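Tapsell Memory Care Workbook, second edition: a review
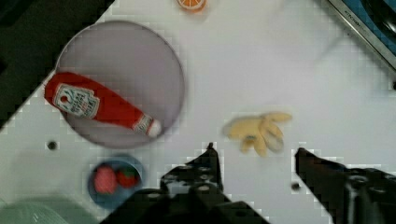 Plate, blue bowl and ketchup bottle on a white tabletop.

The Tapsell workbook is meant for people looking after a parent or spouse with early or middle stage dementia at home. It comes as a ring-bound book of almost 300 pages, with a set of picture cards in the back pocket. I bought mine in April and have used it with my mother since then, usually after breakfast when she is most alert.

The book is split into 12 units. Each one takes an ordinary part of the day, such as getting dressed, meals or phone calls, and gives a few short exercises to do together. The meals unit was the best for us. It asks the person to name things on the table, say what they would use each one for, and then talk about food they used to cook. My mother did more talking in that unit than in all the others.

The instructions are short and clear. Print is large, and the pages lie flat once the rings loosen up a bit. I also liked that no exercise has a score. My mother hated the tests at the clinic and would have refused anything that looked like one.

There are weak spots. The money unit uses checks and a bank passbook, and she got upset when she couldn't fill in the check. We skipped the rest of it. The cards are thin and two had bent corners within a month. The section on sleep, starting on page 198, is mostly advice for the caregiver and belongs in a separate booklet - I never once opened it with her in the room.

I had the Munley activity set before this one. Munley has better cards, but the activities felt like they were written for children, and she noticed.

The workbook makes no promise to slow memory loss, and I have not seen any change in that direction. It does fill half an hour with something we can both stand. I ordered from Vekine and it took nine days to reach Firnandale. Refill cards are sold separately, order number 624.

Four stars out of five.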